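Quick one tonight. Kettle's on, laptop at 5 percent, cable is upstairs and I am not going upstairs.

So — the move to Histhorpe. People keep asking how the not-having-a-car thing is working out. Mixed. Mostly good. Long answer follows.

We sold the car in December. Didn't plan to, the transmission went and the quote was silly, and Consolacion said let's just try the bus till spring. Fine. Spring came and went and here we are, still on the 72.

The 72 goes from the end of our road to Takley and back. That's it, that's the whole route. Goes past the feed store, the school, the long dull bit by the reservoir, then drops you outside Navarro (the bakery, not the tire place, there are two Navarros and they're not related, I asked). Last one home leaves Takley at 2106. They print it like that on the timetable, no colon, military style. I have missed it twice. First time I walked, which was stupid, it's all verge and no sidewalk and I was in my work shoes. Second time Lewis Innes came and got me and was very decent about it, and I bought him a pie.

Things I didn't expect. One, the groceries. You shop completely differently when you have to carry it. No more giant detergent. No more watermelon, which I do miss. We do small shops, more often, and throw out way less food. Our bill went down and then went up again becuase I stop at the bakery every single time. So call that even.

Two, the waiting. I thought I'd read. I don't read. I stand there and look at the hedge. Genalyn Aquino gets on at the same stop and for the first month we just nodded, now I know everything about her sister's divorce and her knee. Would never have met her with a car.

Three, mornings got stricter. In a car you can be ten minutes late and sort of make it up on the road, or tell yourself you did. Bus doesn't care. Shoes by the door, lunch packed the night before, bag zipped. I'm a worse person before 7 but a more organised one. Organized. Whatever.

Bad parts, to be fair. Rain. Dentist appointments, which eat a whole day. Anything with the kids that ends after dark. And visiting Dad, who is out the other side of Flesari where there is no bus of any number, so we rent a car for that and it costs what it costs. I've stopped adding it up. Tried a spreadsheet for a while, had a column for rentals and a column for what insurance used to be, and then I left it alone for a month and couldn't face it.

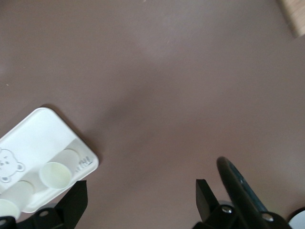
Dexter Manalo thinks we're kidding ourselves about winter. Wait till the reservoir road ices over, he told me, they pull the bus before they even think about salting, and then you're stuck in Takley with your bread. He did it for over a year before he gave up and bought the truck. So he'd know. I said we'd got through part of one winter already and he said that wasn't a winter.

Maybe. I've asked Chalerm Bunnag if we could go halves on his hatchback for the cold months — he hardly drives it — and he's thinking about it. Insurance might be a pain. If anyone's done a share like that with a neighbor, tell me how you wrote it down, or if you even did.

OK battery's going. More on the bike trailer next time, I have opinons. Kettle's boiled.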